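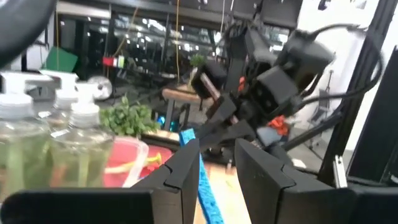 Blue sponge strip and refill bottles, shared worktable, Room 204

Rasbridge Residents' Forum > Facilities and Shared Rooms > Cleaning Supplies
Topic: Blue sponge strips and bottle refills in Room 204

hall_desk_204
Posted 21 Mar 2026

Members who use Room 204 are asked to comment on the cleaning supplies kept on the worktable. The present arrangement has been in place since October. The house office intends to renew it for another term unless there is a strong objection.

The points for comment are as follows.

The long blue sponge strips would continue to replace the small square sponges. They are ordered from Wallin under item 732.

Cleaning liquid would continue to be decanted into the clear bottles. Screw caps are used for storage and the pump cap for daily use.

The plant would remain on the table.

Please keep replies to these matters. Complaints about the heating belong in the Building topic.

northstair
Member

I support renewal of the sponge strips. The length is useful for the table edge and for the channel under the window, which the square sponges never reached. I would ask that the strips be cut in half before they are set out. A full strip holds a great deal of water and most members do not wring it properly.

Quillback
Member

I must disagree with the previous poster. A strip cut in half is simply a narrow square sponge at a higher price. The full length can be folded double for the table and opened out for the shelves. I have used them this way all winter without difficulty.

My objection concerns the bottles. The liquid is greenish, the bottles are clear, and there is no agreed place for a label. A visitor cannot be expected to know whether a given bottle holds table cleaner or dish soap. Under the earlier arrangement we kept the Hendura product in its original container, with the directions printed on the back. I request that we return to it.

hall_desk_204

The comment on labels is noted. The office can supply waterproof labels at no cost to members. The original containers hold more than the table can reasonably take, and they are kept in the locked cupboard for that reason.

Members are reminded that all of the decanted bottles are to be filled from the same product. No other liquid may be added to them.

tablecloth_b
Member

That rule is not being followed. Twice this term I have found a bottle that smelled of pine when the others did not. Mixing products is a safety matter and I am surprised it has been left to a line at the end of a reply.

I also ask that the pump cap be rinsed at the end of each week. It clogs, members press harder, and the liquid goes across the table.

northstair

Seconded on the pump. I have no difficulty with clear bottles. One can see how much is left, and this has saved me several trips to the cupboard. A label with the product name and the fill date would meet Quillback's concern.

On the strips I maintain my position. Folding is sensible advice, but it depends on every member following it.

Quillback

I would accept clear bottles if the label states the product, the dilution and the fill date. A name alone is not sufficient. The Brornora liquid we used before Hendura had to be diluted, and two bottles were put out at full strength. The finish on the table near the door has not recovered.

greenledge
Member

I should like to speak for the plant. It has done well in Room 204 and it makes the table a more pleasant place to work. I water it and will go on doing so. I ask only that nobody wring a sponge over the pot, as the soap will harm the roots.

May I also ask whether the red container with the clear lid is common property? I have not wished to open it without permission.

tablecloth_b

I have left it alone for the same reason. If it belongs to a member, it should carry a name. If it belongs to the room, it should be on the supply list.

I have nothing against the plant, but it takes up space that could be used for drying the strips. A sponge left flat on wood will mark it. Could it be moved to the shelf?

greenledge

The shelf receives very little light. I would prefer that a hook be fitted for the sponges. A strip of that length will hang over a hook quite easily.

hall_desk_204

Thank you for the replies. The office proposes the following.

Sponge strips will be supplied at full length. Members may cut their own if they wish, using the scissors at the desk. One hook will be fitted beside the sink for drying.

Each bottle will carry a label giving product, dilution and fill date. Any bottle found without a label will be emptied and washed.

The pump cap will be added to the weekly cleaning sheet.

The plant will stay where it is for the present. The question of the red container has been passed to the desk, and its owner is asked to come forward.

Quillback

Accepted as to the bottles. I would ask that the labels be in place before the next refill.

northstair

One hook will not be enough. I ask that four be fitted.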